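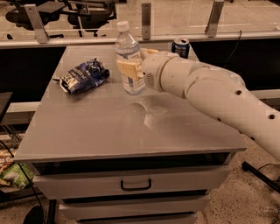
The new house rules for robot arms at the Nulden test hall went up this June, and I've been reading them over coffee like some people read the sports page. They run to 5 pages, they cover every arm that handles everyday stuff, and they're much easier to follow than the old ones (which I never got through, sorry). My favorite part is the bit on grip. If a gripper has hold of something with liquid in it, say a plastic water bottle with the fingers wrapped around its middle, you don't reach in. You don't steady it, you don't nudge the can behind it, you keep your hands to yourself until the arm has let go and stopped.

Dorottya Fodor wrote most of the text for Corkent, the company that runs the hall, and she told me the grip rule got more arguments than anything else in there. Some of the operators wanted to be able to save a drop. I get that! I'd grab for a falling bottle too, it's pure reflex. But her answer was that a bottle on the floor costs you a mop, and she wasn't going to budge.

The other big change is the log. Every pick gets a line now, good or bad, with the object, the grip and how it was put down. During the tryout the crews logged 2,111 of them, and Dorottya's team went through the bad ones by hand before settling on the final wording. A sideways bottle gets its own entry, by the way, separate from an upright one. I asked if that was a bit much and got a very patient look.

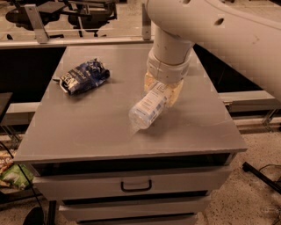 Bottle held on its side, just over the tabletop.

There's a speed rule as well. With a person inside the marked zone, arms can go up to 60 percent of their normal working speed, and in the last stretch over a table they have to slow down again. Zoltán Veres, who trains the operators, likes that one a lot. He was less happy about the training hours, and he let me know it for most of a lunch. Everyone has to redo the stop drill, even folks who've been on the floor for years, and he's got 145 people to get through before the rules become binding in the fall.

Visitors get a one-page version at the front desk. I took a copy home and it's on my fridge. The full set is up on the hall's notice board, and Corkent is taking written comments from operators through the end of the summer.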